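Setting the table at Mallet Street, August

My name is Letay Abdella and I keep this small gallery for the people who share the meals with us at the Stillusley house. We have two tables in the room, a dark one and a light one, and no two plates in the same colour, which has become my favourite thing about them. I did not choose the colours. I bought the plates one at a time, from the second-hand shop, for 3 dollars each.

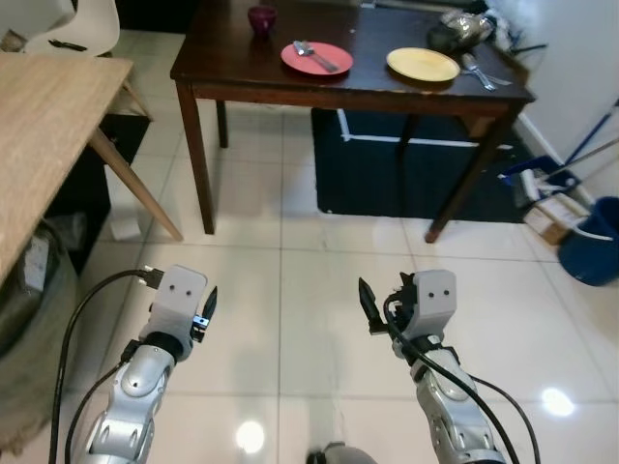
Pink plate with its fork and spoon across it, the yellow one with its pair beside it.
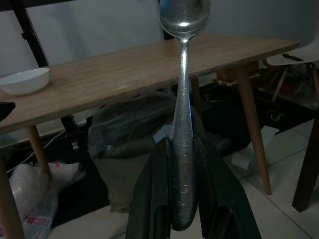 A tablespoon with many fine scratches, and a white bowl on the light table.

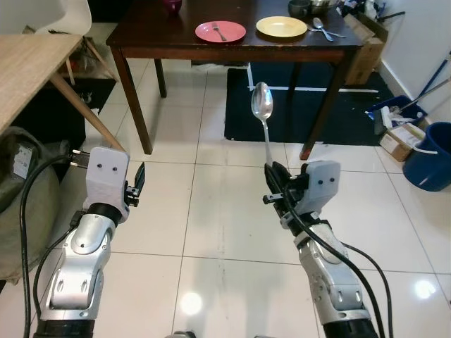

Only a fork on the pink plate. The mug and the cup stay further back.
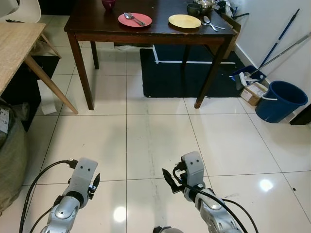 Two plates, two forks, two spoons, and the steel bowl behind the grey mug.

Lemlem Tsegaye wrote to me that at her mother's table the cutlery was always laid on the plate, never beside it, and that she still moves it when she visits other people. She finds it easier to carry everything to the kitchen in one trip. She also asked if I polish old spoons. I told her no, I only wash them with a soft cloth and dry them straight away, and the scratches can stay where they are.

Her other question was about the colours, whether guests fight over the pink one. The children do, a little. Adults take what is closest.

We are usually seven for supper, so both tables are in use, and the light one is for bread and for the big pot. The pot holds roughly 700 millilitres more than we need, and what is left goes home with whoever brought a container.

If you have a plate in a colour we do not own yet, green for instance, please bring it along and leave it with me before supper.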